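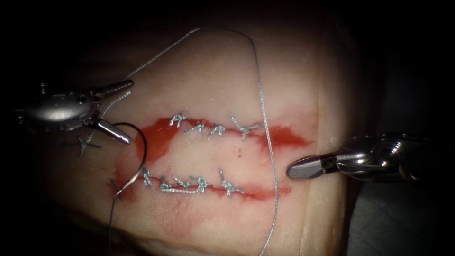
Tie Them One at a Time: Stitching Tips from My Bench

I get asked about interrupted stitches more than anything else on this page, so I've finally put my notes together! An interrupted stitch is just a single loop, tied and cut before you start the next one. Surgeons close wounds with them, and I've borrowed the idea for practice pads, for the split seam on my old canvas tool roll and for one very tired footstool.

Start with a straight cut and pinch the two lips together before the needle goes anywhere near them. Go in at the same distance from the edge as you plan to come out on the other side. If you're sloppy here (I was, for most of May) one lip rides up over the other and you can feel the step with your thumb.

Pull the knot until the edges meet and then stop. Really, stop! Tighter looks neat for a minute, and then the whole line puckers.

Tails are a matter of taste up to a point. I leave mine longer while I'm working and trim at the end, but if your stitches sit close together, cut as you go or you'll catch the last tail in the next knot. I've unpicked plenty of those. Gray thread on a pale pad is easy on the eyes, by the way, and white on white is misery under a lamp.

Two parallel rows on one pad is a good way to spend an evening. Do the top one, have some tea, do the bottom one and compare the spacing. My second row is usually better, except on Sunday nights when I'm half asleep.

I keep needles in a Hemmin tin with a magnet glued inside the lid, and the thread goes in a jar so it doesn't roll under the bench. A dark mat underneath helps you spot snipped ends. Sweep them up before you take your slippers off.

Next month I'm doing curved seams, which I'm still pretty bad at, so send me your tricks.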